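Stosora Loose Socket Set with Tray: A Lot of Yellow Plastic for the Money

Tools & Storage

I own too many sockets already. Most of them live in a drawer, a few live under the car seat, and the 10 mm is wherever 10 mm sockets go. So when Stosora started selling a small socket set on the strength of its tray, I was ready to be annoyed, and for the first couple of weeks I was.

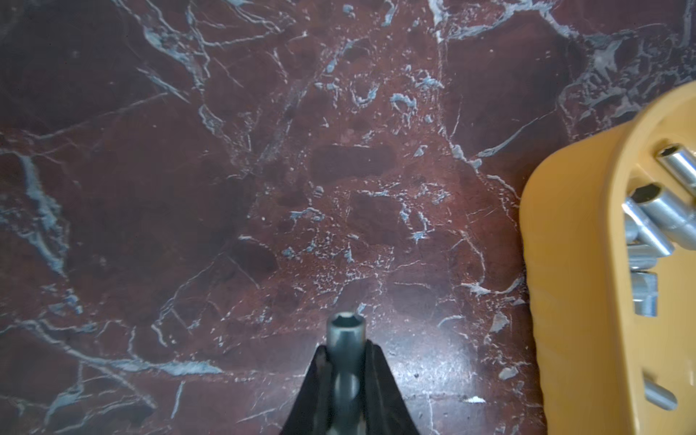 Posted Saturday, December 29, 2018 | Hand Tools | Filed by the Bench Desk at Ratosus

The pitch on the box is that you can tip everything out, work, and put it all back in seconds. I've heard that one before. The set I bought had plain sockets with a dull silver finish and the usual six-sided opening, and a yellow plastic tray to keep them in. No ratchet. You're expected to have one. I paid 590 crowns at Havlíček, the hardware store near the tram stop, and the man at the register asked if I'd noticed there was no handle in there. I had, but I suspect plenty of buyers get home before they do.

Let's start with the sockets, which are fine. Fine is about as far as I'll go. The finish is even, the sizes are stamped small enough that I had to tilt them toward the lamp, and the fit on a clean bolt head is snug. On a rusty bolt head they fit like everybody else's sockets fit, meaning you push hard and hope. I rounded one nut during testing and I blame the nut. I have no way of checking the claims about the steel and I'm not going to repeat them.

The tray is the part you pay for. It has rounded corners and low, sloped sides, so your fingers get under a socket without the scrabbling you do in a deep box. I will admit that part is good. I was less happy to find that there isn't a divider in it anywhere. Everything goes into one heap, big and small together, and you hunt through the heap each time. Stosora calls this "open access storage." My grandmother called it the junk drawer.
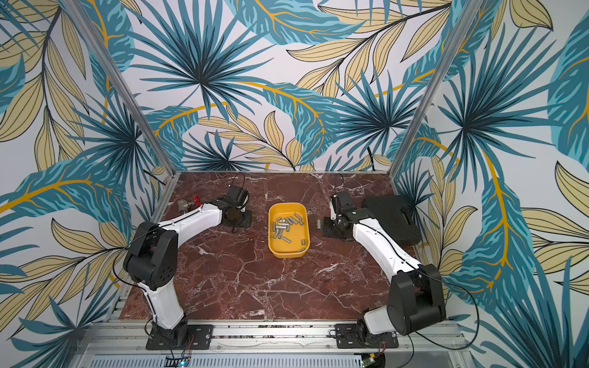 A rail or a molded insert would have fixed it, and the more expensive version apparently has one, but at 2337 crowns I wasn't going to find out. For that kind of money you can get a full set with a ratchet, extensions and a case that closes. Which brings me to the lid. There isn't one. Carry this tray down a flight of stairs and you'll learn where the low point of the rim is. I went down to the basement with it twice and picked sockets off the steps both times.

Color is a matter of taste, but I came around to the yellow. My old set came in a black case with black foam, and in a dim garage it might as well have been a hole in the bench. This one I can find. Small silver parts show up well against it too, and I've started dropping washers and spring pins in there while I work, which probably tells you what the tray is best suited for.

A warning for anyone planning to use these at the kitchen table or on a stone counter. Metal sockets on polished stone are loud, they slide, and the short ones roll if you knock them over. Stand them on end if you have to put them down outside the tray. Mine did, and better still is an old dish towel under the whole business. The bottom of the tray is smooth plastic and it skates on anything shiny. Four rubber dots from the furniture aisle cured that. I think they should have come in the box.
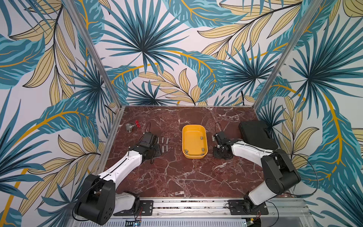
I also tried the Lillov tray, which is sold empty and has a magnet in the base. It holds small steel parts much better and doesn't spill on the stairs. It also grabs the sockets hard enough that you end up dragging the tray along with the one you want, and mine picked up so much grit from the bench that I spent 20 minutes cleaning it with tape. Of the 2, I reach for the Stosora more often. I didn't expect to write that.

Would I buy it again? At full price, no. If you have a drawer of sockets already, get a shallow plastic tray from the kitchen department and keep the difference. If you're starting from nothing, the missing ratchet makes this a strange first purchase. Havlíček usually marks down hand tools in February, and if the price drops far enough I might pick up another for the washers.

Good: shallow sides, easy to spot, sockets fit properly
Bad: no lid, no dividers, no ratchet, slides around on smooth surfaces
Bought at our own expense and still in use on the bench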